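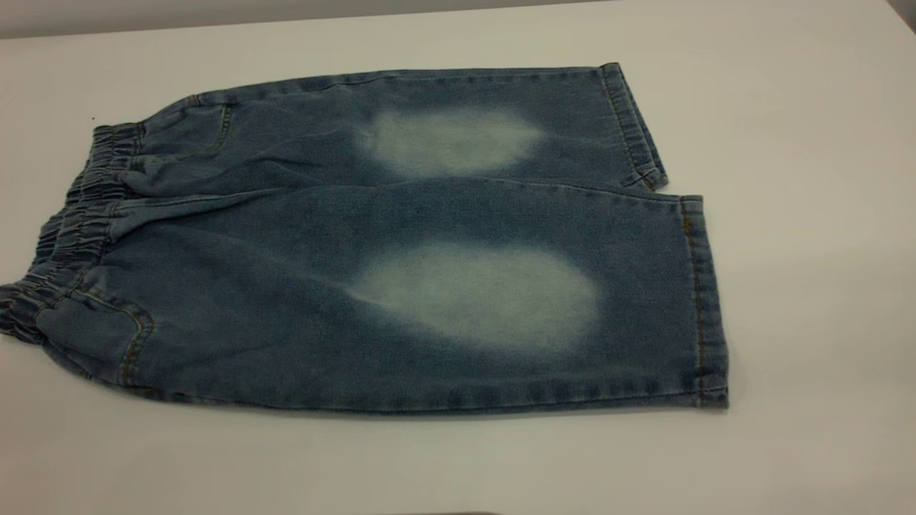 *この記事は14分で読めます*

# ウエストがゴムの子どもデニム、ふっくらさせずに畳んで立てる方法

子ども服の片づけの中で、わたしがいちばん好きなのはデニムを畳むことです。Tシャツはふにゃっとして頼りないし、靴下はすぐ相方がいなくなる。その点デニムは生地に張りがあって、折ったら折ったところでちゃんと止まってくれるんですよね。色落ちした膝のあたりや、裾のオレンジがかったステッチを眺めながら手を動かしていると、ついもう一本、となります。

ただ、子どものデニムには大人のジーンズと決定的に違うところがひとつあります。ウエストのゴムです! あのくしゅくしゅに寄ったギャザー。はく側には最高に楽なのに、畳む側にとっては困りもので、脚のほうはぺたんと平らなのに腰だけもこっと厚い。大人のジーンズと同じ手順で畳むと、片側だけ盛り上がった、すわりの悪いかたまりができあがります。積めば傾くし、立てれば倒れる。

去年の春からずっとこれをどうにかしたくて、いろいろな折り方を試してきました。今の畳み方に落ち着いてからは引き出しの中がほとんど崩れなくなったので、手順を書いておきます。長ズボンでも膝丈でも、基本の流れは同じです。

## 用意するもの

ほとんど何もいりません。

- ゴムウエストのデニム(洗って、しっかり乾かしたもの)
- 平らで、つるっとした台
- 引き出しか箱
- 仕切りになるもの(ブックエンド、空き箱など)

台についてだけ、ちょっと力説させてください。わたしは長いこと、ベッドの上やラグの上で洗濯物を畳んでいました。これがデニムには向いていなかった! 下がやわらかいと、手で押さえた力が全部沈んでしまって、しわも空気も抜けないんです。すべりのいい硬いテーブルの上でやると、手のひらをすーっと動かすだけで生地が伸びてくれます。向きを変えるのも、持ち上げずにくるっと回せばおしまい。ダイニングテーブルを拭いて使うのがいちばん手軽です。

テーブルの色は白っぽいものがおすすめです(うちのテーブルがたまたまそうだった、というだけの話ですが)。青い生地の輪郭がくっきり見えるので、脚のずれにすぐ気がつきます。木目のテーブルなら、白い大判の紙や無地のシーツを一枚敷いてみてください。ただしシーツは動くので、端をクリップで留めること。

## 畳む前にやっておくこと

### ポケットの中を出す

どんぐり、レシート、丸まったシール。洗濯前に出したはずでも、まだいます。ポケットの袋布が中でねじれていることも多いので、指を入れて底まで伸ばしてください。ここがダマになったまま畳むと、ただでさえ厚い腰まわりがさらに厚くなります。

### 脚の中に腕を通す

裾から腕を入れて、腰のほうへすっと抜きます。ねじれて乾いた脚がこれでまっすぐになります。デニムは乾くとごわっと固まるので、わたしは両脚とも必ずやります。気持ちいいですよ、ばりばりっとはがれる感じがして。

### 湿り気を確かめる

ゴムの部分は布が重なっているぶん、脚より乾くのが遅いです。脚がからっとしていても、ギャザーの谷に指を差し込むとひんやりしていることがある。そういうときは畳まずに、もうしばらく干しておきましょう。急ぐならウエストを上に開いて、筒のように立てて風を当てると早いです。

## 基本の畳み方

### 手順1 横向きに置く

ウエストを左、裾を右にして、テーブルに寝かせます。左利きの人は逆が楽かもしれません。縦向きに置くやり方が多いと思うのですが、横向きだと両手を左右に動かすだけで済むので、立ったままでも腰が疲れません。何本も続けて畳むときに差が出ます!

### 手順2 脚をそろえる

前中心で半分に折って、片方の脚をもう片方に重ねます。このとき合わせるのは裾と、外側の縫い目。ウエストは合わせようとしなくて大丈夫です。ギャザーはどうせぴったり重ならないので、先に裾の二本をそろえて、そこから腰に向かって手をすべらせていくと、全体が自然にまとまります。

裾のステッチはとてもいい目印になります。上の脚のステッチの線と、下の脚のステッチの線。この線が重なっていれば、脚の長さはそろっています。生地の端どうしを見比べるより、ずっとわかりやすいです。

裾が斜めになってしまうときは、たいてい股のところで生地がたまっています。裾を引っぱるのをやめて、股の縫い目をつまんで軽く外へ出してみてください。すっと直ります。

### 手順3 股の三角を折り込む

半分に折ると、お尻から股にかけての部分が三角に飛び出します。ここを脚の幅に合わせて内側へぱたん。全体が細長い長方形に近くなります。

小さいサイズだと三角も小さいので、つい見逃したくなるのですが、立てて並べたときに隣に引っかかるのはたいていこの出っぱりです。指先で折って、上から手のひらで押さえておきましょう。

### 手順4 ギャザーをならす

さあ、いちばん大事なところです! ウエストの両端を左右の手で持って、ゴムが軽く伸びるくらいに引きます。そのまま台に押しつけて、ゆっくり力を抜く。ギャザーがなくなるわけではありませんが、あちこちを向いていたひだが同じ向きに寝てくれます。

ぐいっと目いっぱい伸ばすのはやめておいたほうがいいです。戻る力も強くなるので、手を離した瞬間にまたくしゅっと縮んで、前より山が高くなります。やさしく伸ばして、やさしく戻す。ゴムの端がくるんと外にめくれていたら、このときに内側へ直しておきます。

### 手順5 裾をウエストの手前まで持ってくる

裾を持って、腰のほうへ折ります。大人のジーンズなら裾とウエストをぴったり合わせるところですが、ゴムウエストの場合は**ギャザーの手前で止めて**ください。ギャザーの上に裾を重ねると、裾も三つ折りで厚いので、厚いところに厚いところが乗ってしまいます。

裾の端が、ゴムの縫い目のきわにそっと触れるくらい。ここで止めると、ウエストの帯だけが外に残った形になります。

### 手順6 腰を最初に巻き込む

残ったウエストの帯を、脚のほうへ折り返します。そこからもう一度、全体を折る。つまり、いちばん厚いギャザーが真ん中に入って、平らな脚の生地が外側を包む形です。

これを見つけたときは本当にうれしくて、その日のうちに家じゅうのデニムを畳み直しました。厚みが中心に来ると、できあがりの形が左右対称になるんです。片側だけふくらまないから、立てても傾かない! 厚みそのものは同じなのに、置き場所が変わるだけでこんなに扱いやすくなるのか、と。

### 手順7 手のひらで空気を抜く

折り目の側を手前に置いて、上から体重をかけてぎゅっと押します。たたくより、押すほうが効きます。ゆっくり押して、ゆっくり離す。折り目を下にして台に立ててみて、自分で立っていたら完成です。

## 丈が短いときは

膝丈やハーフ丈は、手順5で裾を持ってくると長さがほとんど残りません。そこで、裾を折り返すのを省いて、ウエスト側からくるっと折り、もう一度折るだけにします。ころんとした小さな包みになって、かわいいです。

迷うのは、長ズボンとも半ズボンとも言いきれない中途半端な丈のもの。うちにはこれがけっこうあります(買ったときは長かったのに!)。そういうときは仕上がりの高さから逆に考えます。

## 引き出しの高さに合わせる

うちのデニム用の引き出しは、内側の深さが16センチです。できあがりはそこから2センチ引いた高さを目標にしています。この隙間があると、引き出しを開け閉めしても上がこすれません。

高さを変えたいときにいじるのは、手順6の折り返し位置です。低くしたければ帯を深く巻き込む。高くしたければ浅くする。最初の一本を何度か折り直してちょうどいい位置を見つけ、それを横に置いて見本にします。二本目からは見本に背丈を合わせるだけなので、定規はもういりません。

サイズ違いのきょうだいの服をまとめてしまう場合も、折り上がりの高さだけそろえれば見た目がすっきりします。幅のほうはばらばらでも気になりません。むしろ幅に差があると、上から見てどちらの子の服かわかって便利なくらいです。

## 立てて並べる

引き出しの手前から奥に向かって、折り目を上にして立てていきます。わになったほうを上に向けると、色落ちの具合がそのまま見えます。薄い青、濃い青、まだらに白っぽいもの。デニムは広げなくても表情でどれだかわかるので、立てる収納と本当に相性がいい!

並べる順番は、薄い色を手前に、濃い色を奥に。きれいだからという理由もありますが、奥が暗い引き出しに濃い色を入れておくと、手前の薄い色がぱっと目に入ります。朝、子どもが自分で選ぶときに手が迷いません。

仕切りには、わたしはOvuvovというメーカーの布張りの箱を使っています。引き出しの幅が70センチ近くあるので、箱なしだと端から端まで一列になってしまって、一本抜いたとたんにどどっと倒れるんですよね。小さく区切っておけば、倒れてもその区画の中だけで済みます。お菓子の空き箱でも十分です。角を少し折り返して、高さを引き出しより低くしておいてください。

詰め具合も試してみました。ぎゅうぎゅうに入れると、せっかく平らにした生地がこすれて、一本取るたびに両隣がついてきます。かといってゆるすぎると寝てしまう。片手の指をそろえて、すっと差し込めるくらいの余裕が好きです。
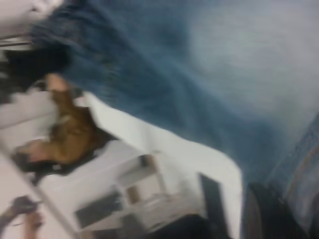
詰め具合が決まったら、一度全部を軽く手前に寄せて、奥の隙間にブックエンドを立てます。洗濯中の分だけ隙間ができるので、ブックエンドを前後に動かして調整するわけです。これがあると、引き出しの中身が減っている週の真ん中あたりでも、服がちゃんと立ったままでいてくれます。

引き出しがない家なら、棚に箱を置いても同じことができます。箱を手前に引き出して上からのぞけるように、棚板との間には手が入る空きを残しておいてください。棚が高い位置にある場合は、折り目を上にするのをやめて、手前に向けて寝かせて重ねるほうが見やすいです。その場合、ギャザーが中心に入っていれば、積んでもまっすぐに上がっていきます。

## うまくいかないとき

**片側だけふくらむ**
手順5で裾がギャザーに乗っています。ウエストの帯の手前で止めてから、やり直してみてください。それでもふくらむなら、ポケットの袋布です。

**立てると開いてくる**
空気が残っているか、最後の折りが浅いか、どちらかです。手順7の押し方を長めに。新しくて硬いデニムは折りぐせがつくまで少し反発しますが、何度か洗うとおとなしくなります。それまでは両隣をやわらかいズボンにして、挟んでおきましょう。

**ゴムがねじれている**
中でゴム自体がひっくり返っているパターン。ウエストを両手で大きく開いて、ねじれたところから左右に何度かしごくと戻ることが多いです。戻らないときは、ゴム通し口があれば少し引き出して直します。通し口がなければ、わたしはあきらめてそのまま畳みます。はくぶんには困らないそうです(本人談)。

**前にボタンや金具がついている**
飾りボタンは隣の服に引っかかるので、半分に折るとき、前側が内になるように折ってください。後ろポケットが外に出ます。ポケットの形で見分けられるので、これはこれで便利です。

**裾がいつも丸まっている**
洗濯で裾がくるんと返って、そのまま乾いてしまったもの。霧吹きで裾だけ湿らせて、指でつまんで伸ばし、平らにして乾かします。アイロンがいちばん早いですが、わたしは上に重い図鑑を乗せています。絵が移らないように、間に布を挟むのを忘れずに!

## 子どもといっしょにやるなら

手順2の「裾のステッチを合わせる」は、小さい子にぴったりの仕事です。線と線を重ねるのはパズルに似ていて、うちの下の子はここだけやりたがります。股の三角も「お山をぱたんして」と言えば通じます。

難しいのはギャザーをならすところ。手が小さいと、ウエストの両端を同時に持てないんですね。ここは大人が片側を持って、反対側を子どもに引いてもらうといいです。綱引きになりがちなので、「そーっと」を合言葉にしています。

最後の空気抜きは、全身で乗ってもらいましょう。大喜びします。

このやり方を隣町の裁縫教室で知り合ったTreasa Breathnachさんに見せたら、彼女はウエストを巻き込む前に、裏返して畳む方法を教えてくれました。裏返すと外側に来るのが色の淡い裏面なので、濃いデニムの色が白い服に移りにくいんだそうです。さっそく真似してみたところ、引き出しが一面うす青になって、どれがどれだか見分けがつかなくなりました! なので、わたしは新品の濃い色だけを裏返して、あとは表のまま畳んでいます。白いズボンと同じ箱に入れるものだけ裏返す、という分け方もいいと思います。

## 季節が変わったら

4月になると、裏地つきの厚いものをしまって、薄手を前に出します。しまう前に一度全部広げて、ウエストのゴムを伸ばしてみてください。来年もはけそうか、ゴムがくたびれていないか、ここで見ておくと次の冬に慌てずに済みます。

長くしまっておく分は、立てるより寝かせるほうが向いています。折り目を交互に左右へ振り分けて、ふんわり重ねる。強く押して空気を抜くのは、すぐ着る服だけにしています。折ったところがずっと同じ場所だと、色の抜けた筋がつくことがあるので、気に入っている一本は途中で折り位置をずらしておくと安心です。

お下がりに回す分は、サイズを書いた紙を、いちばん上の一本のウエストに挟んでおきます。テープで貼ると布に跡が残ることがあるので、挟むだけ。ギャザーのひだがちょうどよく紙をくわえてくれます。あの困りもののギャザーが、こんなところで役に立つなんて!

次は、同じ引き出しに入れているレギンスとタイツの畳み方を書く予定です。あちらは張りがまったくないので、デニムとは逆に、くるくる巻いてから立てています。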